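Section 4: Recording a song demo with the Jellton two-input interface

Before you start
Complete Section 3 (driver installation). The interface must be listed in the Drevley recorder under Audio Devices. Firmware older than 3/18/23 does not support the click track output and must be updated first.

4.1 Connecting the instruments
1. Turn both gain knobs fully anticlockwise.
2. Connect the vocal microphone to Input 1 with an XLR cable.
3. Connect the acoustic guitar pickup to Input 2 with a 6.5 mm jack lead. Set the INST/LINE switch to INST.
4. Plug the headphones into the front socket.
5. Switch on 48V only if the vocal microphone is a condenser type.

Caution: Mute the monitors before switching 48V on or off. The transient can damage tweeters.

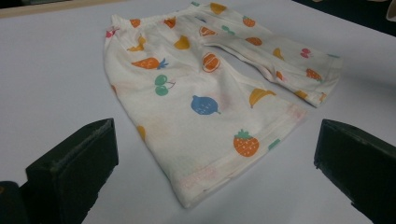
Can two acoustic guitars be recorded at once?
Connect the second guitar to Input 1 through a DI box and overdub the vocal on a separate pass. The interface records a maximum of two mono channels.

4.2 Setting levels
1. Have the performer play the loudest section of the song, usually the last chorus.
2. Raise the gain until the meter peaks in the upper green band.
3. If the red LED lights, reduce the gain and repeat step 1.
4. Set the low-cut filter on the vocal channel to 200 Hz for spoken parts. Leave it off for singing.

Note: Comedy and spoken-word material has a wide dynamic range. Set levels from the shouted lines.

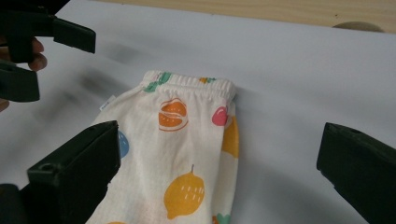 5. Write the final gain positions on the session sheet. The recorder does not store them.

4.3 Recording the guide track
1. Create a new session and enter the tempo.
2. Select Count-in, two bars.
3. Arm both tracks and press Record.
4. Play the song through without stopping. Mistakes can be replaced later with Punch In (see Section 5).
5. Press Stop and save the take. Take names are limited to 38 characters.

Caution: Do not disconnect the USB cable while the status light is flashing. The take in progress will be lost.

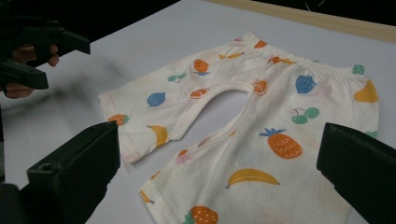 6. Play back the guide track with the click muted and check that the vocal and guitar are in time with each other.
7. If playback crackles, open Preferences and increase the buffer size by one step. Error 509 means the sample rates of the interface and the session do not match.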